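# Plerham Tabletop Set

Print this page | E-mail this page

Last edited 9/12/24 by Gaétan Fortin

## What it is

A card for the Plerham collection of small tabletop objects: play food, a few toys, blocks and ordinary packaged snacks and drinks on a white table. The full set holds 600 layouts. Objects are set down by hand with no fixed pattern — two rows is common, but not a rule.

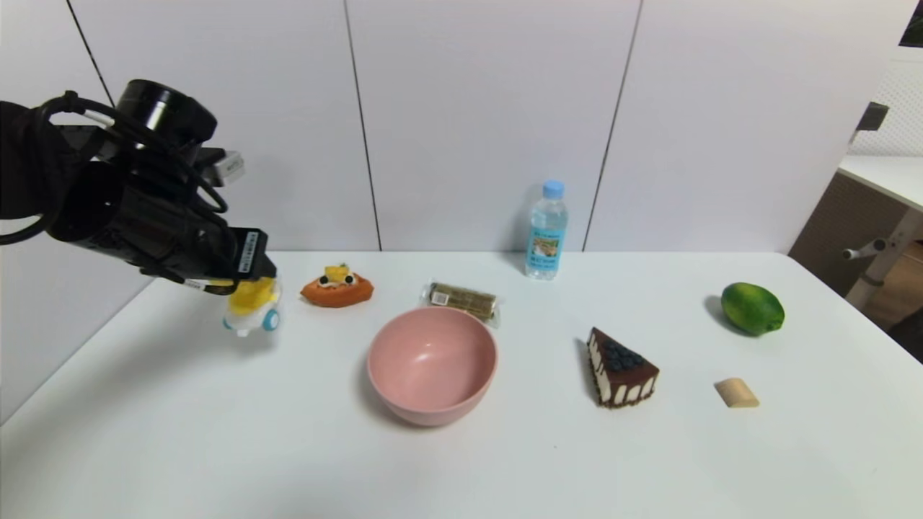

## Objects

There are 28 objects on the list. A layout uses only part of it.

- Play food: cake slice with blueberries, fruit tart, lime
- Dishes: pink bowl
- Blocks: half-cylinder, light wood
- Packaged: water bottle with light blue label, snack bar in clear wrapper
- Toys: small one with yellow top and blue wheels

The cake slice has a dark top, so list it as "cake, blueberry" and keep "cake, plain" for the Sikico piece. The half-cylinder is always "block, half round" whichever way it lies.
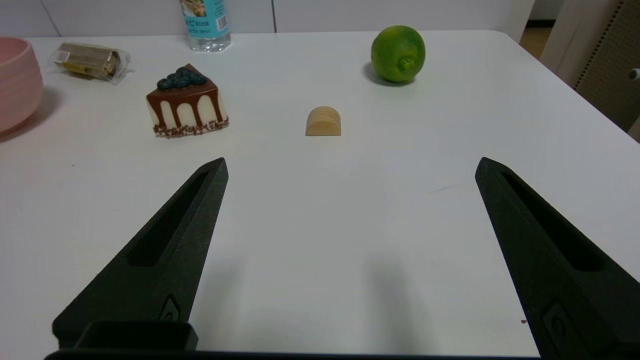 Names are lowercase, singular, with the color last if one is needed. Wrapped items keep the name of what is inside. Do not type out label text from bottles or wrappers.

## Folders

- `layouts/` — one folder per layout, grouped in batches of 40
- `names.csv` — object names and old aliases
- `held/` — 15 layouts kept back for checking

## Known problems

The Cidard batch from March still uses "pastry" for the tart. Yüksel has the corrected list, not merged yet.

Print this page | E-mail this page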